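Brovier two-finger gripper — simulation model and starter cell

I've been selling the Brovier model since June, and the question I get most is whether it's any good on small stuff. So I dropped it into my kitchen cell, scattered some little colored bars on the table and went at it from every angle I could think of. The wrist view is the one I'd look at first, with the pads open on either side of a slim bar. Pad friction, closing speed and finger gap are all editable!

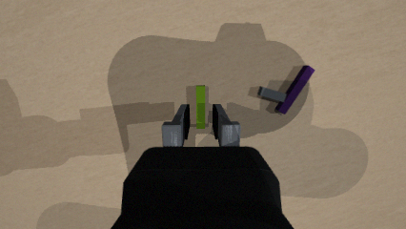

Xiuying Su wrote to ask if the pads can be swapped without redoing the collision shapes. They can, as long as you keep the same pad length (I left a spare set in the extras folder).

The download comes with the two-arm cell as well, one gripper per arm. I ran 188 grasps with the Brovier and then the same list again with the older Mahama fingers, and I much prefer the Brovier on narrow pieces — the Mahama pads are just too wide when two bars are touching.

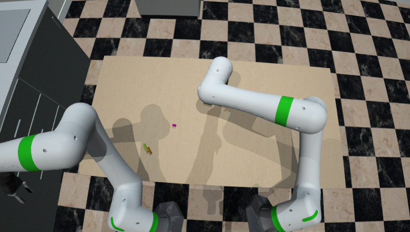

You also get 7 table layouts and a shuffle script that will make 1,000 more if you leave it going over lunch. The wrist joint turns a full 360 degrees in the default file, so put your own limits in before you copy any motion over to real hardware. And do check your controller version, the Sanberg plug-in is fussy about old ones.
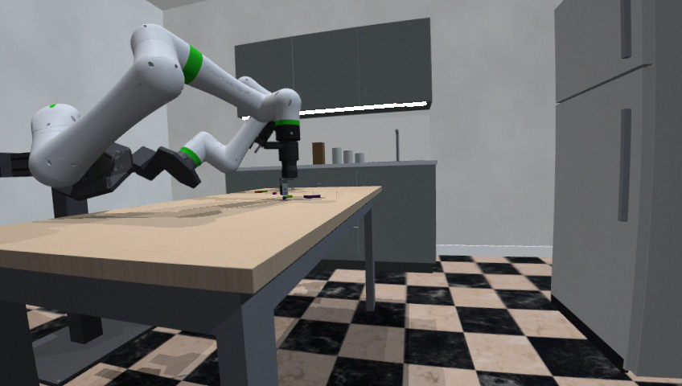

Pascal Hoarau: Bought this for the layouts and ended up keeping the gripper too. Mine jittered on contact until I halved the time step. Will there be a three-finger version?

Working on it, Pascal! The palm is modeled and the fingers are next.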